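Speaker notes -- gripper comparison, 14 August 2025

Open with the reason for the trial: Murnard has asked for a recommendation on fingers for the bowl-and-rack task. Ridged inner faces are to be judged on glazed rims first. 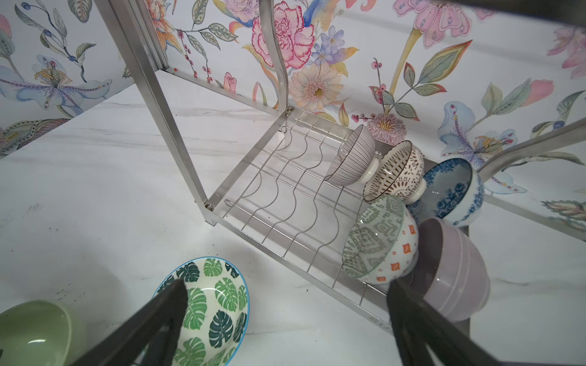 Section 2: Finger Contact

State that bowls leaning on one another are the difficult case. One finger is against the lavender bowl while others rest behind it. The full program is 1,000 attempts, of which 748 are complete.

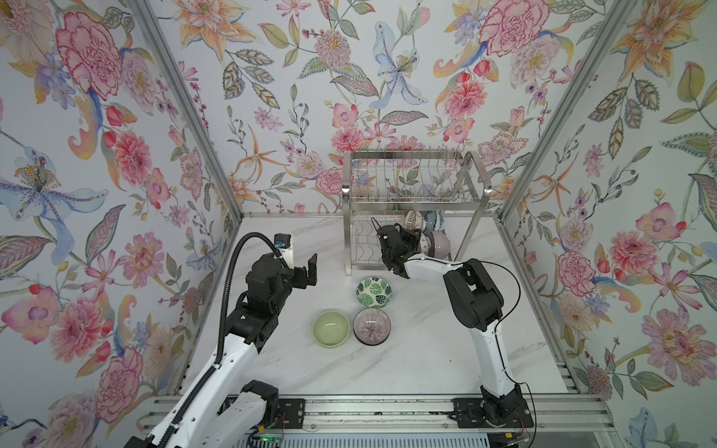
Skerthorpe Department of Applied Automation

Explain that both arms share the front rail, so reach must be planned jointly -- the Flella controller assigns priority. Allow 7 minutes for this part.

Close with the wrist views. Cable routing will be reviewed before December. 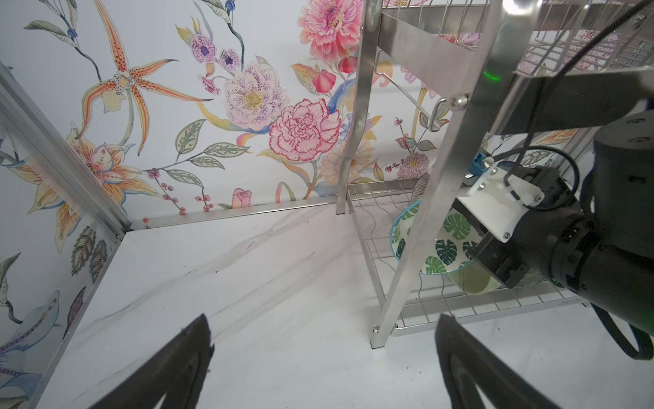 Leaf-pattern bowl on the lower wire shelf, second arm at right.

Take questions.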